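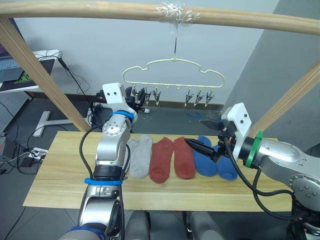 Sock station at the Stillberg open day, two arms, five socks and a cloud-shaped hanger.

I've been to enough robot demos to expect a lot of waving and not much work, so the Stillberg open day on 5/17/26 was a treat. The bench I liked best was the laundry one, where a two-armed setup they call Nilleck hangs ankle socks on a clip hanger. I stayed there so long I nearly missed the talk upstairs!

The job sounds like nothing. The socks lie flat in a row on a wooden board – gray, red and blue when I took my photo – and the hanger dangles from a curved wooden rail on a thin metal hook. Each clip has to be opened, a sock has to go in, and the clip has to close on fabric and not on air. Anything hanging from a hook swings when you touch it, so the arms have to cope with a target that won't sit still. I was completely hooked (sorry).

Touran Soltani ran the bench and answered everything I threw at her, including how many practice runs had gone into it: 583 so far, with 1000 planned by June. Of the 6 attempts I watched, 2 ended with a sock back on the board. She just laid it flat again and carried on, and I liked that there was no rushing to cover it up.

What I'd change: stand closer to the left side if you can, the view from the right is mostly arm. A small screen showing what the robot was trying to do next would help too, as the pauses are long and a few people wandered off during them. Their loss – the moment when a clip bites is great fun.

Branwen Nicholas gave the talk, on soft things and why they are harder to handle than boxes. Good and short, though the room was warm.

Entry was free and the coffee was decent. I'd go again in a heartbeat, and I'd bring my own socks if they let me.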